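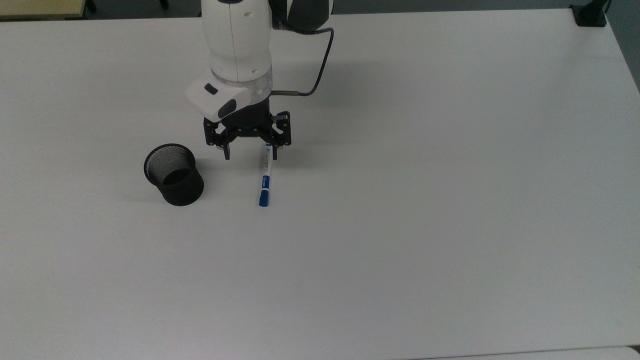
Huiling Cao
Equipment Coordinator, Prirus Shared Workrooms

Equipment > Room 112 > Tables and Marking > White Table with Marker Set

Search equipment, rooms, consumables

White Table with Marker Set (Room 112)

Inventory entry: 206
Category: work surfaces, marking supplies
Booking: required for the table, not required for the markers
Revised October 15, 2023

Summary

Entry 206 covers the white worktable in Room 112 and the marker pens kept with it. The two are listed together and inspected together. The table is used for layout, sorting, labeling, small-part handling and any bench task that needs a plain light background. The markers are general marking supplies for cartons, bags, tape, tags and card. They are replaced from stock and do not need to be signed out if they stay in the room.

The previous entry listed the table under "Assembly" and the markers under "Stationery." Both old entries redirect to this page.

Table

The top is white with no printed grid, ruler edge or alignment marks. Users who need a reference grid should put down a mat or printed sheet and remove it at the end of the booking. Do not draw reference lines on the top, in pencil or in anything else.

Dark items show clearly on the surface. This includes cables, black plastic, screws and most rubber parts. White and clear items do not, and small ones are easily missed. For work with clear film, white caps, nylon washers or similar parts, take one of the gray trays from the shelf and work inside it. The trays have their own entry (Jiang tray set).

The top is wiped down by the room team at each weekly check and by the user at the end of every booking. It is not a cutting surface. Knives, scribers and punches are used on the cutting table in the next bay, which has a replaceable mat.

Not permitted on the top:

- soldering, hot glue or heat guns without the heat mat
- solvent-based adhesives
- spray paint or spray adhesive, with or without masking
- castings or stone samples with unfinished undersides
- duct tape or any tape with a fabric backing

Low-tack paper tape is permitted for up to one booking. Pull it back on itself at a low angle. Residue left for more than a day takes much longer to clear, and the cleaning time is charged to the booking.

Marker set

Marker pens in the set are sorted by cap color. The blue markers currently in stock have a white barrel with small blue lettering and a solid royal-blue cap. Sort by the cap. Black and red are also held in the drawer, from more than one supplier, so barrels do not all match.

Each color is stocked at four pens in the drawer. When a color is down to one, the room team refills it from the store. Users do not need to report a low drawer, but a pen that has failed should go in the discard cup and should not be put back.

The drawer contains both wipeable and permanent types, and the two are separated by a divider. Read the barrel before use. Cap color gives the ink color only and says nothing about the ink type. Most of the cleaning work logged against this table comes from the wrong type being used on a sleeve or board that was expected to wipe clean.

Suitable surfaces, by type:

Permanent: cardboard, kraft paper, masking tape, polyethylene bags, uncoated tags, most painted metal.

Wipeable: the wall board in Room 112, the plastic bin fronts, the clear label sleeves.

Neither type is to be used on the tabletop, on loaned instruments, or on parts going to the Tenar coating line. Parts for coating are identified with wired tags only.

Storage and handling

Store pens flat in the drawer with the caps on. Do not stand them in a cup at the table. A pen stored upright for a long period with the tip up will write dry at first, and people tend to throw these away when they only need an hour lying flat.

Press the cap until it clicks. If there is no click, the cap is probably from a different pen. Swapped caps are a common fault in this set, particularly between pens of the same color from different suppliers. A cap that turns freely on the barrel is not sealing. Discard both parts.

During a task, a pen may be laid directly on the table if it is capped. It should lie clear of the working area and away from the edge. Uncapped pens go tip-out on the pen rest at the rear of the table, or stay in the hand.

Removing ink from the top

Work in this order and stop as soon as the mark is gone.

1. Dry microfiber cloth. Clears most fresh wipeable ink.
2. Damp cloth with a drop of neutral detergent. Wipe again with plain water and dry.
3. Isopropyl alcohol on a cloth, applied to the cloth and not to the table. Test at a rear corner first. Keep the contact time short and work from the outside of the mark inward.
4. Report it. Do not move on to acetone, abrasive cream, melamine sponge or steel wool.

A faint shadow left after step 3 is acceptable and should be noted in the log with its position. Two such shadows are already recorded near the left rear corner and date from before the April inspection. They do not need to be reported again.

Checks

Before the booking:
- surface dry and free of residue
- no rocking when pressed at each corner
- drawer opens fully, divider in place
- cloth and detergent on the shelf

After the booking:
- everything brought in has been removed
- top wiped and dry
- pens capped and returned to the correct side of the divider
- trays returned to the shelf, clean
- log line completed

If the table rocks, adjust the foot with the wrench hanging inside the drawer front. A quarter turn is normally enough. Lock the nut afterward. If the foot has bottomed out, tag the table and write to the equipment desk.

Booking

The table is booked in blocks of one hour, up to a maximum of 5 in a single day. Back-to-back bookings by the same group count toward the same limit. Setup and wipe-down are inside the booked time. A booking not started within the first quarter of its block is released.

Projects that need to leave items in position overnight should apply for a hold. A hold keeps the table closed to other users and requires a card on the table with the group name, a contact and the end time. Items found without a card are moved to the holding shelf in their current condition. The room team will photograph the layout before moving anything but does not restore it.

The Bumex group has a standing reservation for the first block of each morning. Unused blocks are released in the booking system the evening before.

Consumables and spares

Marker pens, black, blue, red: store cabinet, second shelf
Microfiber cloths: store cabinet, top shelf; used cloths in the bin by the sink
Neutral detergent: under the sink, refill only into the labeled bottle
Isopropyl alcohol: flammables cabinet, key from the equipment desk
Low-tack paper tape: drawer, right side
Wired tags: drawer, right side, in the lidded box
Leveling feet: equipment desk, on request

Pens may be taken to another room for the length of a task if the quantity is written on the drawer card. Complete sets are not lent. Groups with regular marking work should order their own stock through the supplies form and label the barrels with their group code.

Related entries

Gray trays (Jiang tray set)
Cutting table, Room 112
Heat mat, silicone
Wall board and bin labels, Room 112

Corrections to this entry go to Huiling Cao at the equipment desk. Quote entry 206.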